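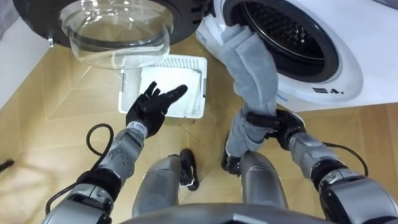

A long grey towel at the drum opening of a front-loading washing machine, with a white basket on the floor.

Skiretti opens home laundry advice service

September 15, 2022 - Household advice firm Skiretti today opened a laundry service for tenants and first-time buyers. It covers sorting, loading, unloading and routine care of front-loading machines.

The service is run with Harasym, which lets furnished flats, and will be offered first to the 402 households on its books. Each household can book 2 home visits at no charge. A visit lasts 45 minutes and deals with the machine already in the flat.

Advisers will cover how much to put in the drum, how to free towels that have twisted together, and how to wipe the rubber door seal. Tenants are asked to have a basket and one ordinary load ready.
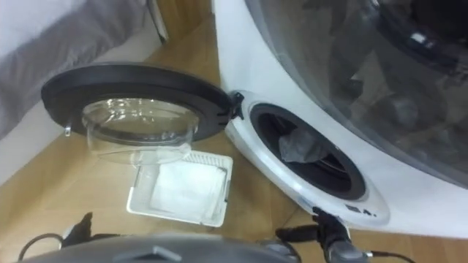
The open door and drum of a front-loader, with a grey cloth inside.

A printed guide, Plukuritz, goes with the visits. It has 17 pages and includes a chart for noting when the seal and drum were last cleaned. Extra copies cost £2 from Skiretti.

Bookings are open now to Harasym tenants. Other households can book from December, when a visit will cost £15.

Notes to editors: Skiretti is part of the Handedus group. Copies of the guide are available to the press on request.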